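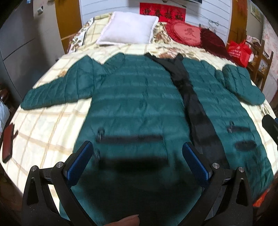
Folie 4: Steppjacke falten, ganz ohne Tisch

Kurz Luft holen, dann gleich rein! Mein Lieblingsplatz dafür ist das Bett: Jacke flach hinlegen, Vorderseite nach oben, Ärmel nach außen. Die Steppnähte laufen quer – wunderbare Faltlinien! Taschen zu, Zipper glattstreichen. Gruß an Volkan Güneş, der das in 9 Sekunden schafft. 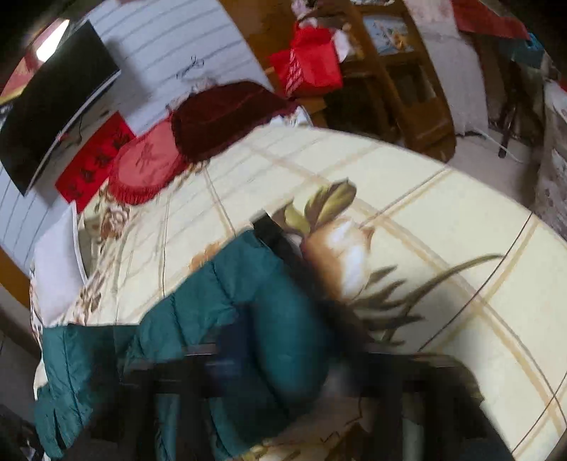

Dann die Ärmel nach innen, einmal längs, und vom Saum her rollen, immer schön die Luft rausdrücken. Bauscht es sich, einfach nochmal ausbreiten, das macht gar nichts!

Frage ins Publikum: Wer rollt, wer faltet? Antworten abwarten, dann weiter zu Folie 5 (Kapuzen, Beispiel von Arne Brandes).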